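Mastier Parliament Tracker, one year on

April 4, 2024

I cover politics in a small country for an even smaller newsroom, and most of my day goes into working out what the government has done since I last looked. Decrees are published late at night. Votes get moved. A minister resigns and the ministry's own website still lists him three weeks later. Mastier is a subscription service that promises to keep track of all this, and I have been paying for it out of my own budget for a little over a year.

The basic product is a feed. You pick the countries you follow, then the bodies within them: parliament, cabinet, constitutional court, electoral commission, police and army statements. Mastier pulls the official text when it appears, translates it if needed, and files it under a case or a bill so you can see what came before. The price is 90 dollars a month for one user, or 600 for a newsroom of up to ten. There is a free tier, limited to one country and a two-day delay, and for breaking news that delay makes it close to useless.

Setup took me an afternoon. Most of that was spent turning things off. By default you get an alert for every document, and in a country with an active official gazette that means a phone that never stops buzzing. The filters are good once you find them, under Sources and not under Alerts where I kept looking.

The real test came in September, when the governing coalition in the country I cover lost its majority and the president dissolved the assembly before a scheduled confidence vote. Mastier had the dissolution order in my feed 10 minutes after it was posted, with the relevant article of the constitution linked beside it. It also showed the two earlier times the same article had been used, which saved me a call I would have had trouble making at that hour.
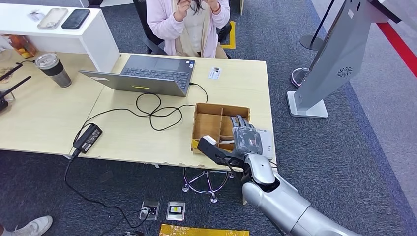 The court ruling that followed was another matter. It ran to 100 pages, and the machine translation turned "suspended" into "annulled" in the operative paragraph. Those are very different outcomes when you have a sitting assembly on one side and an acting cabinet on the other. I caught it because I read the original language. My colleague Kaj Vigfúsdóttir does not, and had already drafted two paragraphs on the basis of the wrong word. We reported it and the text was corrected the next morning. There was no notice to other subscribers that I could find, and I think there should have been.

The timeline view is the feature I use most. It puts court orders, statements and votes on one line, and you can add your own entries, such as an arrest confirmed by a lawyer or a border closing. These stay private unless you share them. Exports go to a spreadsheet or a plain document. The spreadsheet drops the source links, so use the document.

I tried Nornberg for a month as a comparison. It is cheaper and has better coverage of party finances, but the court section was thin and the search did not handle names with accents. Ea Kirkegaard on our foreign desk prefers it because she follows a lot of countries lightly and wants a daily digest. For one country in detail, I would still pick Mastier.

Support is by email only. Replies came within a day, except during the election, when one took four. The phone app works but logs you out every couple of weeks, usually when you need it.

I have renewed for another year on the single-user plan. Anyone buying it should treat the translations as a first look – useful for deciding what to read, and not something to quote from. If your country has a reliable gazette in a language you read, the free tier plus a bookmark to the court's own site may be enough.

Rating: four out of five. It loses one for the translation error and how it was handled.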